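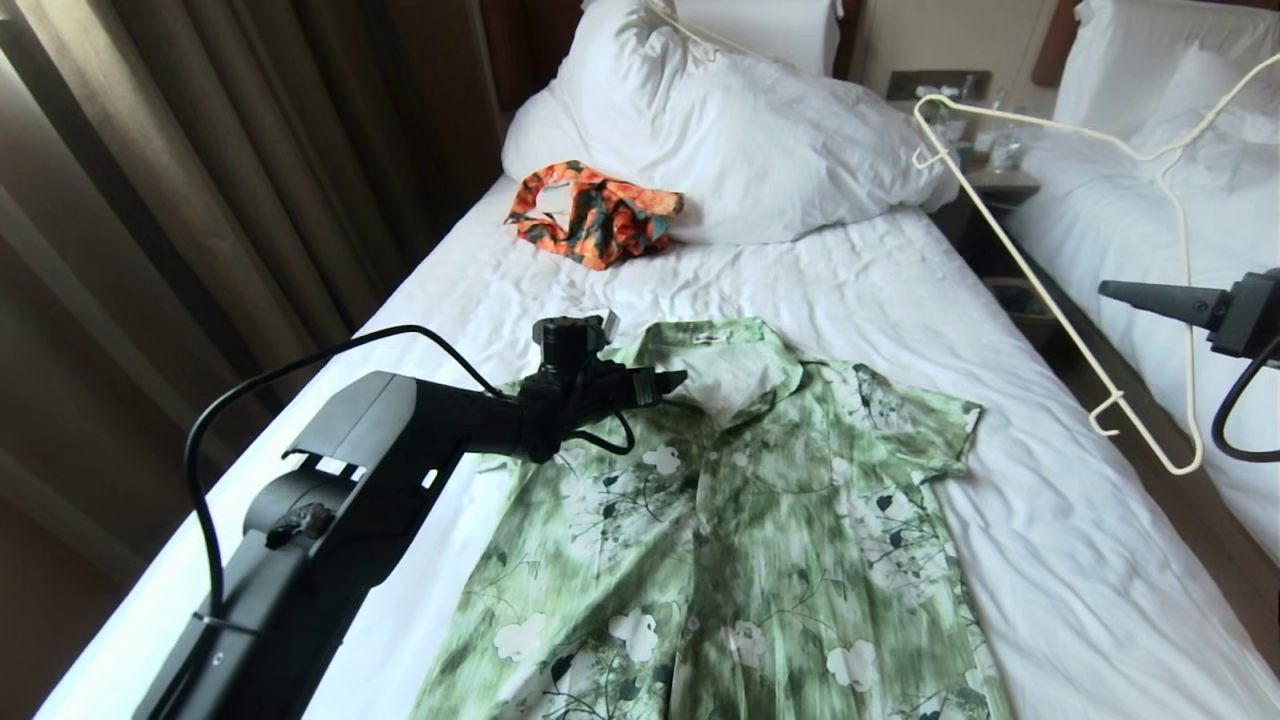

Skinddale, September

To: the folding list
Subject: Re: left gripper not opening at the collar

Replying to the question from the Rernis group, quoted here:

> We had the left gripper stay shut after a collar grasp on a
> short-sleeved shirt. The software reported it open. The arm then
> moved off to the next pose and took the shirt with it. Has any
> other site seen this, and is it the cable or the driver?

Yes, we had the same fault here, on the bed setup with the green flowered shirt. In our case it was the cable. It loops over the arm and back down, and at full reach toward the head of the bed it had no slack left at the wrist. The connector backed out just far enough to drop the position signal. The driver kept the last good value, "open", and carried on.

We went back through the logs for 789 runs and found the stale value in 6 of them. All 6 were long reaches on the left side. The right arm never showed it, but its cable hangs differently and I would not call it safe on that evidence.

Changes made so far:

Strain relief clamp behind the wrist, with more slack in the loop.
Driver stops the arm if the gripper value is older than 15 ms.
Connectors checked before the first run of the day.

The stop matters most. Our operator was reaching in to free the sleeve when the arm started moving — no injury, but the emergency stop should have been pressed first. We now require that before anyone puts a hand over the bed.

Tremblay has asked whether connectors should be replaced at 3,000 cycles. I don't have the data to say. If the Brurnus site has kept its old ones, please post what the pins look like.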